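4. What Towns Did With Money They Hadn't Planned On

4.1 Where the money came from

Before I get into who spent what, I should back up and say what kind of money I mean. The Skorko Fund is a state pot that gets filled whenever tax receipts come in above forecast. In a good year the extra is split among towns by population, and in a bad year there's no payout at all. Towns find out in November, which is awkward, given that most of them have already passed a budget by then. So you get a town board sitting there with a check it didn't ask for and a spending plan that doesn't mention it. What would you do?

That question is pretty much why I wrote this paper. Economists have a long-running argument about whether a local government treats a grant the way it treats its own tax money. In the simple textbook version it should. A dollar is a dollar, and if the state hands you one, you ought to pass a good chunk of it back to residents by trimming the property tax. In practice a lot of it seems to stick where it lands and gets spent. This is usually called the flypaper effect (a name I've always liked), and most of the work on it looks at grants that arrive every year. The Skorko money doesn't. A town can go three years without seeing any, and I wanted to know if that changes how people handle it.

4.2 Building the sample

I started from the payment list, which gave me 582 payments to towns and villages. For each one I went looking for the paper trail: board minutes, budget amendments, audit letters, sometimes a newsletter with a picture of a new dump truck in it. About 400 of the payments could be followed from the day they were booked to the day they were spent or moved into reserve. The rest went into a general account and mixed with everything else, and I didn't try to guess. Those are left out of the tables in this section, though I bring them back for a rough check in the appendix.

Most of the matching ran through Estex, the bookkeeping package that the state encourages small towns to use. Estex lets a clerk tag a deposit with a source code, and if the clerk used the tag, my life was easy. If the clerk didn't, I read minutes. I read an awful lot of minutes. Some towns write down every word anyone says about gravel, and some write "discussion was held" and move on to the next item -- you learn to love the gravel towns.

I sorted spending into four groups. Equipment is anything with wheels or a motor. Buildings and roads is what it sounds like. Tax relief means the board lowered the levy, or wrote down that it had held the levy flat on account of the payment. Reserve means the money was parked. A payment could be divided between groups, and plenty of them were.

Figure 3. Square cork board in a thin orange-copper frame, with five small pins or tacks in view.

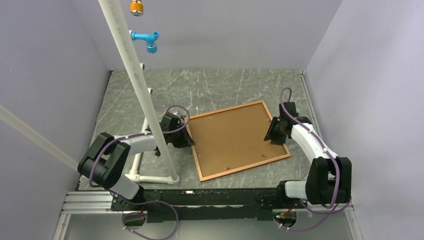 4.3 What the boards chose

Equipment won, and it wasn't close. I had expected roads to come out on top, mostly from my own experience of driving on them, but road work needs engineering, bids and a season of decent weather. A loader can be bought with one vote. When a check shows up late in the year and the board would like to have something to show for it by spring, a loader looks very good.

Reserve came second. I found this more interesting than it may sound, because saving isn't really part of the flypaper story as it's normally told. The towns that saved were mainly the ones that had been through a dry stretch. If a town had gone without a payment in the years just before, it was a good deal more likely to put the next one away. I read that as caution, but I want to be careful about it. The same towns also tended to be smaller, and a small town may park its money simply to let two or three checks pile up until they can pay for something useful.

Tax relief came last. Where it did happen, the cut was small and often got reversed within a budget cycle or two. Several boards talked about this quite openly in their minutes. They didn't want to lower the levy one year and then have to explain raising it the next, and with a state cap on how fast the levy can grow, giving up room under the cap has a real cost. So holding back on a tax cut doesn't have to mean that a board forgot whose money it was. It can be a sensible reading of the rules.

4.4 Endville and the Pattinasarany Road bridge

I want to spend a little time on one town, since the averages hide how messy these choices get. Endville received a payment and agreed that same night to put all of it toward the bridge on Pattinasarany Road, which had been posted for light vehicles only. Simple enough. Then the cost estimate came back, and the payment would have covered 30 percent of the job.

What followed was a long back-and-forth. One group on the board wanted to borrow the rest. Another wanted to wait for a second payment, and a third idea (which I have some sympathy for) was to close the bridge and fix the road on the longer way around. The money sat in reserve for 12 months while they talked it over. In the end the town borrowed, used the Skorko payment to bring down the size of the loan, and nudged the levy up a bit to cover the interest.

Now, how do you code that? In my data it shows up as a reserve payment that turned into buildings and roads. But the windfall also led to a tax increase that might never have come up otherwise, and that runs the opposite way from what the textbook has in mind. I went through the other bridge and culvert projects looking for the same pattern and found a handful that looked similar, too few to build a table on. I'd still like to see somebody with better loan records take this on.

4.5 A few cautions

The obvious worry is that the payments I could trace aren't like the ones I couldn't. A clerk who tags deposits carefully probably works for a board that plans carefully too, and that could make saving look more common than it is. I compared the two sets on population, levy size and debt and found them fairly close, with the untraced ones a little more rural. That helps some. It can't tell me how well a board plans.

The other worry is timing. Minutes record the vote, and a vote can trail the real decision by months. If a highway superintendent had been asking for a loader since summer, the November check may only have changed who paid for it. I come back to this in Section 5, using the capital plans that towns had on file before the payments were announced.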